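Nurach's "iron-free" shirt comes with a lot of small print

Clothing chain Nurach began selling its new iron-free work shirt in Drollisau in March, and the posters in the store window make a simple promise: wash it, hang it, wear it. The label sewn into the side seam is a good deal more careful. It says the shirt "may benefit from a light press" and that results depend on the machine, the load and how quickly the shirt is taken out.

That leaves plenty of room for a shirt that needs ironing.

The company says the fabric is treated with a finish called Lomis, which it describes as a resin that helps cotton fibers go back to lying flat. Finishes of this kind have been around for decades under many names, and anyone who has owned one of the older shirts knows the usual story. The front looks fine, the collar and cuffs do not, and after enough washes the whole thing acts like any other shirt.
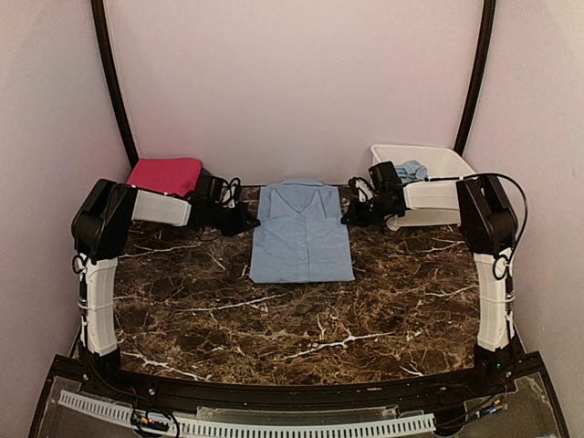
Nurach says Lomis lasts longer than older finishes. Asked for the test results, the company sent a two-page summary. It says nine out of 11 shirts were still "acceptably smooth" at the end of the trial. It does not say who decided what was acceptable, how many times the shirts had been washed, or whether they were washed alone or with a normal family load. A request for the full report was turned down on the grounds that it holds trade information.

"Smoothness is judged by trained staff using reference samples," said Wilma Maes, who handles press for the chain. She would not say whether the staff worked for Nurach or for an outside lab. A second email on the same point got the same sentence back.

Eleven shirts is also a very small batch to hang a window poster on. If two of them failed in a company trial, shoppers might reasonably ask what happens in a shared laundry room with an old dryer and a sock shortage.

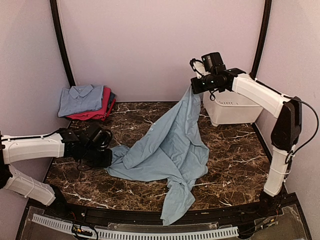 Consumer Desk, Drollisau

The price is the other sticking point. The iron-free version costs $9 more than the plain cotton shirt on the next rail, and the store's own leaflet says the extra money is "quickly recovered" in time and electricity. No sums are shown. An iron does use power, but only while someone is using it, and a person who presses a single shirt before work is not running up much of a bill. As for the time, the leaflet's care steps ask buyers to take the shirt out of the machine right away, shake it, button it to the top, smooth the placket by hand and hang it on a wide hanger. Most people who did all that with an ordinary shirt would end up with a fairly tidy shirt.

Griet Jacobs runs the pressing room at Hoekstra, the dry cleaner near the station, and she has had the new shirts across her counter already. Three came in during the first weeks of sale, all with the same request.

"They wanted them ironed," she said. "So I ironed them."

Jacobs has a stake in the matter, of course, and three shirts prove no more than 11 do. She also said the cloth felt decent and pressed easily. Her complaint was with the collar, where she thought the lining and the outer fabric had shrunk by different amounts. Nurach said it had no record of collar problems.

Some shoppers are pleased. Nuanchan Sukprasert, who bought two for her job at a bank, said hers came off the hanger looking good enough to wear under a jacket. She has not tried wearing one without the jacket. Godelieve Groen took hers back the following morning, and said the refund went through without an argument – the receipt desk did not even ask what was wrong with it.

Nurach's guarantee covers seams, buttons and color. It does not mention creases. Maes said the company was "looking at the wording" of the posters but had no plans to take them down, and that a blouse with the same finish would be in stores later in the year. She did not have a price for it.

Readers who have washed one of the shirts more than a few times can write to Godelieve Brouwer at this desk. Please keep the care label.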